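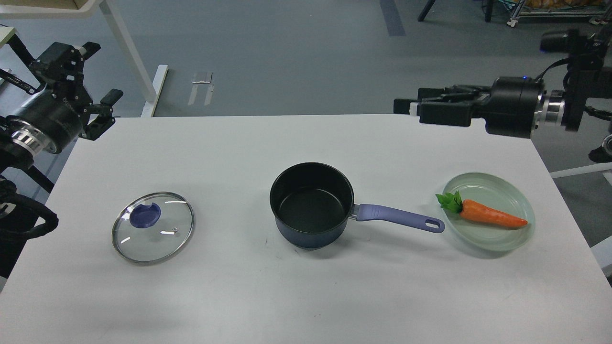
Roxana Quispe wrote on Tue 29 January:

> Went through the new rota for the Onwood kitchen and I have one question. If the arms take over plating and lids, what are the four of us on the late shift down for? It says "support" next to our names and nothing else. I have been on that line since before Matico bought it and I'd like to know what support means before I sign.
>
> Also who do we call when it stops. Last week we stood there 30 minutes.

Roxana, all, quick one between deliveries so sorry for the typing.

Support = setup, checking, and clearing stops. Should have been spelled out, my fault. Nobody on lates loses hours. I have that in writing from Cusi and will forward it tonite.

What does change: less lifting and reaching, more standing and watching. Some of you will like that, some won't. I didn't much, the two days I did it. Feet hurt in different places.

Where it's at. The arms are still on practice stuff, a saucepan, a glass lid, a toy carrot on a plate. No real food till May at the earliest. Last full run was 244 tries and 47 of them needed a person to step in. So anyone telling you the line runs itself, no. Those 47 are somebody's work and it should be paid at the line rate, not the cleaning rate. Raising that on Thursday, want names behind me please.

Stops: call Levis on the floor phone first. If no answer in a couple minutes go back to plating by hand and write it on the sheet. Don't reach in between the arms, even if they look parked. Not even for a lid.

Training is one morning, paid. Two slots so far, need more for people with school runs. Tell me which days are bad for you, off list is fine.

Roxana don't sign yet. Nor anyone else. The new wording should come round by the weekend and if it still just says "support" I'm sending it back agian.

Got to go, truck's here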